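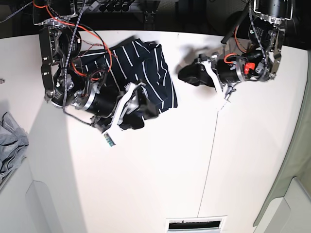 Right gripper at the edge of the striped shirt, left arm standing by.

Rosura folding group, notes from the May catch-up
Posted by Bendik Tangen, 2:40 pm
3 comments | 0 shares

Folke and I were both in, plus the Trilton people on the call (hi again, sorry about the echo!).

Folding results first. I ran the new policy on 80 shirts, each one dropped on the table in a heap, and 73 came out flat enough for Folke to pass them. I'm pretty happy with that! The misses were nearly all at the start, where the arm picks up two layers and drags the whole shirt along with it.

Folke thinks stripes throw off the edge finder when the fabric doubles over. I'm not so sure, I'd blame the grasp angle, so we agreed to run plain and striped shirts separately and stop arguing till then.

Training data: we have more than 1000 demos now. Trilton asked if we could drop the oldest ones. Folke said no, I said maybe, and we're keeping them for the next run.

To do
Me: split the runs by shirt type, send the failure clips to Trilton
Folke: write up the pass/fail rule so I can score too
Towels: moved to next time, we ran out of hour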